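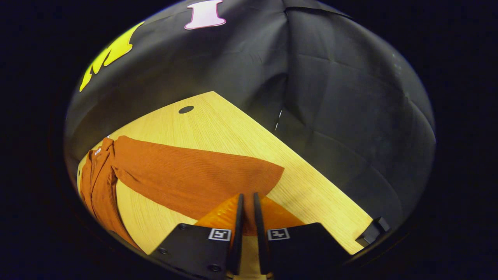
An orange ribbed knit on the table, one sleeve out.

The trouble with knitwear is the arms. Everything else in the wardrobe has agreed to be a rectangle. Towels are rectangles already, trousers become one with a single fold, and even a shirt will submit if you button it first and speak to it firmly. A jumper has a body like a cushion and two long tubes attached at an angle that suits no drawer ever made.

I have been folding mine on a table for years now, having been told as a child that the bed would do. The bed won't do. A bed gives way under the sleeve and you end up folding the duvet as well. On a bare tabletop you can at least see what you're up against: a bunched-up body on one side and a sleeve lying straight out across the wood like somebody asking for the salt.

There is, of course, an industry that wants to help. Illow will sell you a folding board with hinged flaps. Skinden makes a drawer divider in which each jumper is supposed to stand on its edge, like a record, so that you can flick through your winter. I bought the divider. The jumpers stood up until Saturday, when I took one out and the rest lay down in the gap to have a rest.

Then there is the Guo method, which has its followers in our family and which requires the sleeves to be folded back on themselves twice, in a zigzag, before the body is turned over them. It makes a very handsome parcel. It also makes a parcel with a lump in the middle where all that ribbing has been stacked up, and ribbing, being springy by trade, spends the night trying to get out.

The website at Durnerance, where I went for a second opinion, had 834 comments under its article on the subject. I read more of them than I'd like to say. A good 100 were from people who hang their knitwear, and they were dealt with severely by the others, on the grounds that a hanger gives a cardigan shoulders it wasn't born with. On this I side with the mob. I once hung up a heavy green one for a whole summer and by September it would have fitted a wardrobe.

My own view, for which I expect no thanks, is that we fold jumpers far too well. A sleeve laid across the back, the other one laid over it, the bottom brought up to the collar, and into the drawer. Fifteen seconds. If the label shows at the top, so much the better, as you'll know which way round the thing goes on a dark morning. Creases in wool drop out while you're wearing it, and nobody at the bus stop has ever asked me what system I use.

The divider from Skinden now holds potatoes, and they stand up in it beautifully.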